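Cimham Residents Forum > Kitchen and Home > Reheating pizza and toast in the microwave, door left open after?

kostiuk_o
Our kitchen corner is one table against the wall with a microwave and a two-slot toaster side by side, and I can't move either. Two questions. Does anyone get a decent result reheating a single slice on the turntable, and do you leave the door open afterwards? My sister shuts hers straight away and it smells of old cheese by the evening.

Rukell15
Open for a few minutes, then wipe, then shut. If you shut it with steam inside, the water sits round the turntable ring.

marrowfat
I never leave mine open. The light stays on the whole time on ours and the bulb is a pain to get at. Wipe it and close it.

Rukell15
The light on mine goes off by itself after a bit. Depends on the model I suppose.

S_Park
Slice first. Put it near the edge of the glass plate, not dead centre, half power, 80 seconds, and check it. Full power makes the crust like leather. If it's only bread, use the toaster. I don't see why anyone would microwave bread with a toaster next to it.

marrowfat
Because frozen bread with cheese on won't go in a toaster, Shoshana.

S_Park
Fair enough. Grill, then.

kostiuk_o
No grill here, only the two. I'll try the half power. What about the gap between them? The toaster is to the right of the microwave and I've been pulling it forward when I use it.

helia_lane
Keep pulling it forward. The manual for my old one wanted clear space all round and above, and nothing hanging near it. I'd be more bothered about cloth behind a toaster than about the microwave. Any curtain or backdrop wants to be well back.

Rukell15
Agree on the cloth. Disagree that you need to move it every time if there's a proper gap to start with.

kostiuk_o 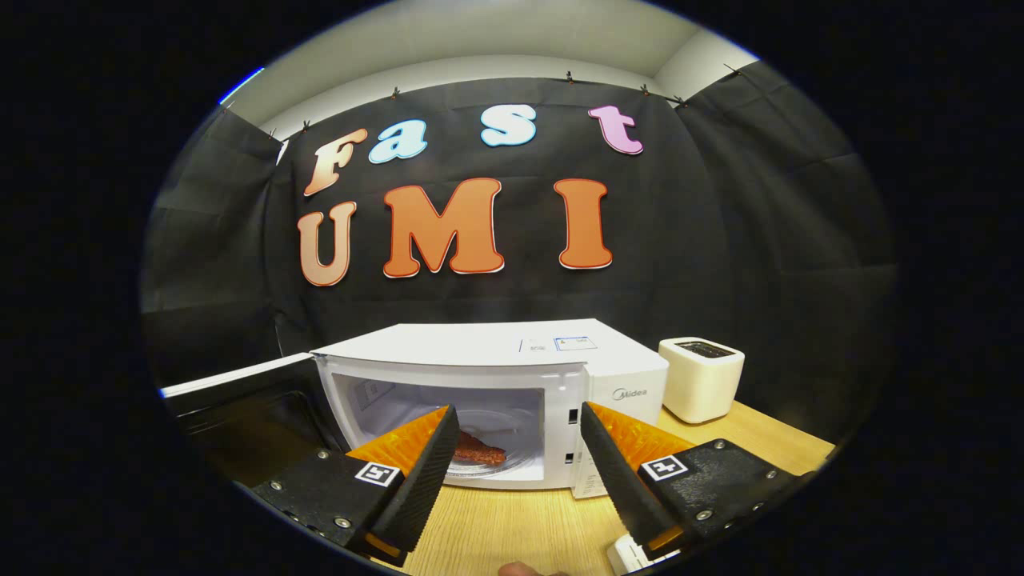
Page last modified: August 27, 2026

Midea one, with the slice on the glass plate and the toaster next to it. I'll keep to half power and pull the toaster forward as before.

helia_lane
Black cloth behind it all, so yes, forward. Check the slots for crumbs as well - tip it over the sink with the plug out.

marrowfat
Still say shut the door.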